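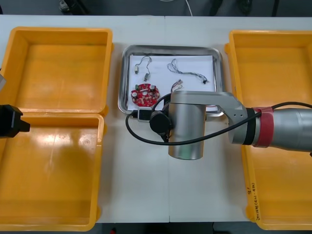
Storari Sorting Kit on a club table, parts on the centre tray.

The Storari Sorting Kit is a small-parts set for robotics clubs and school teams that already have one or two table-mounted arms. It gives students a sorting job with real electronic parts in place of foam blocks. Triltelance supplies it to clubs, colleges and competition organisers.

The task is simple to set up. Lay the loose parts on the paper in the steel tray, put the yellow bins to the left and right of it, and have the arms move each part to the bin it belongs in. Wires and leads are harder to pick up than they look. They bend, they catch on each other, and a plug at one end will pull the rest round with it. Most teams get the circuit board across in their first few sessions and spend the rest of the term on the wiring.

What is in the box

Shallow stainless steel tray
Stacking yellow plastic bins with thick rims
Pad of plain white paper for lining the tray
Mixed parts bag: round red circuit board, small vibration motor with lead, multicoloured wire harness, red and black twin lead with plug, assorted short leads
Task booklet with 5 graded exercises

Arms, grippers and table are not included. The kit weighs 2,000 g packed.

Setting out

Any flat white or pale table will do. Two tables pushed together are fine as long as the tops are level. Place the steel tray in the middle, within reach of both arms, and line it with paper. Bare steel reflects the room lights and can confuse a camera.

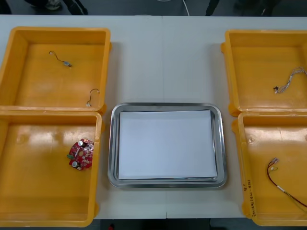
At the end of a run, check each bin by hand before returning the parts to the tray. Long harnesses should be shaken out straight, as they hold a curl if left overnight. Mark the bins on the outside with a permanent pen if your team uses more than one set.

Use in competition

The kit is the set task in the Bech Challenge for student teams. Scoring is by parts placed in the correct bin, with points taken off for anything dropped on the floor. The final is held at Tuvville in November. Teams may practise with their own parts but must use the supplied bag on the day.

Ordering

Order code 1133. Spare parts bag, order code 191. Schools can order on account. Orders placed before noon on Wednesday go out the same week.

Triltelance, Tuvville | Contact us | Delivery and returns | Back to top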